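Collecting Pick Attempts for Grasp Model Training

This page covers one recording session at a single bin cell, from loading the bin to handing the episodes to Nivari for training. It assumes the cell is already commissioned and the operator has a login. Camera calibration has its own page.

1. Before starting

Open the Kuletel recorder and check that the arm, gripper and camera streams all report ready. If the camera stream is missing, restart the recorder before touching anything else. A restart after the first episode opens a new session folder, and the two then have to be merged by hand.

Check the clamp on the bin. Check the blue tape on the table as well. If the bin has moved relative to the tape, stop and recalibrate. Embla Solberg lost 245 episodes in August to a shifted bin, and the offset was small enough that the live view looked normal.

2. Loading the bin

Draw items from the Dresteo item list for the session. Mix rigid and soft items, and include dark ones, on which the depth data is weakest. Tip them in from the tote. Do not arrange them by hand. Items leaning on a wall or lying across each other should be left as they land.

Keep the load sparse for the first block. A sparse bin gives clean single-item approaches and makes labeling errors easier to find. Dense loads come in the second block.

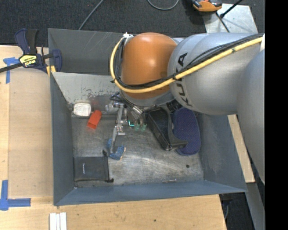

Sparse load, gripper finger tip over a small blue item. The black pouch is near the front left corner.

3. Recording an episode

An episode is one attempt at one item. It starts when the arm leaves the home pose and ends when the arm is back there, with or without an item.

Press Start in the recorder and wait for the tone.
Select the target in the overhead view. Click on the item itself, away from its outline.
Choose suction or finger. If both are plausible, use whichever has the lower count on the session page.
Run the attempt. Do not jog the arm once the approach has started.
Press Stop and enter the outcome code.

Outcome codes are S (held to the drop point), D (picked, then dropped), M (no contact or no lift) and X (invalid). Use X only for faults in the cell, such as a protective stop or a lost stream. A bad grasp is M. Earlier operators marked poor attempts as X and the model saw almost no failures from the corners.

Failed attempts are kept. After two M results in a row on the same item, pick a different target and come back later.

4. Resetting

Stir or re-tip the bin when the remaining items have all been tried. Log the reset with the Reset button so that the episodes before and after it go into separate groups. The training split is made by group. If a reset is not logged, near-identical views can end up on both sides of the split and the test score will be too high.

Look over the bin floor at each reset and take out any loose hardware or packaging. Wipe the floor only at the end of a session.

5. Checking and export

Run the checker on the session folder. It flags missing frames, clock drift between streams and episodes without a code. The current set holds 3,552 episodes, and 503 of them were flagged on the first pass, mostly for missing codes. Those can be filled in from the video. Episodes with clock drift cannot be repaired and should be set to X.

Farzana Pathirana or Åsmund Skjelbred reviews a sample before export. Put the item list version in the session notes, then export to the Nivari intake folder. Do not rename the folders.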